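Notebook, mix room, March

Sunday, 10 in the morning. Second pass on the Oshima record. Writing this down before I talk myself into liking it.

The label sheet calls it "dreamy folk pop with electronic touches." I have the stems open and the electronic touches are one pad, the same pad, under 2 songs. The rest is nylon guitar, a voice doubled an octave down, and a piano with felt on it. Fine by me. But if the sheet goes out like that, people will expect synths and wonder where they went.

Tempo map first. Track four is marked 90 and it isn't 90 anywhere past the first chorus. The guitar was played free and somebody dragged the click to fit afterward. I'd leave it alone. The request from Vitstead is to "tighten it up," which I take to mean quantize. Tried it on a copy. The verse goes stiff and the breaths land in the wrong spots. Kept the copy in the session, muted, so they can hear for themselves.

Vocal chain. They want the Onier preamp on everything because that's what was used on the demo. Ran the lead through it and through the plain desk channel, matched levels by ear and then with a meter, had a colleague swap them while I faced the wall. I picked the Onier half the time. So did they. That tells me what I need to know, at least about this singer on this mic. If anyone wants to repeat it with a brighter voice, the patch is still up, please don't pull the cables.

There is a bump on the lead at 1222 Hz. Narrow, shows up in the quiet songs, gone in the loud ones. I don't believe it's the room, whatever the notes from Dultholm say, because it's on the DI guitar too. Something in the transfer, maybe. Notched it a little on track two and left the others alone until I hear the original files.

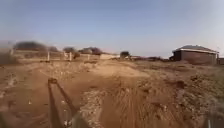
Reverb. The plate is too long on the ballads, and every time I shorten it somebody writes back asking where the "space" went. I think they are hearing the pad drop out when the plate stops smearing it. Next round I'll send the short plate with the pad up a touch and not say anything about either. A bit sneaky, but it's the only way to get a straight answer.

Backing vocals on the last song: three takes stacked, all by the same person, all a hair flat against the piano. The piano is a hair sharp. Before anyone reaches for pitch correction, check the piano. I did, against the fork, and would like a second opinion.

Running order. Opening with the slow one seems like a mistake to me. I said so last time and was told it "sets the mood." Maybe. It also sets the listener up for a whole record at that speed, and the next two songs don't help. Not my call – noted anyway.

To do:
ask Dultholm for the untouched transfers
print track four both ways, free and quantized
check whether the hum on the bass DI follows the cable or the box
fix the session name, it still says demo

Left the desk as it is, faders taped.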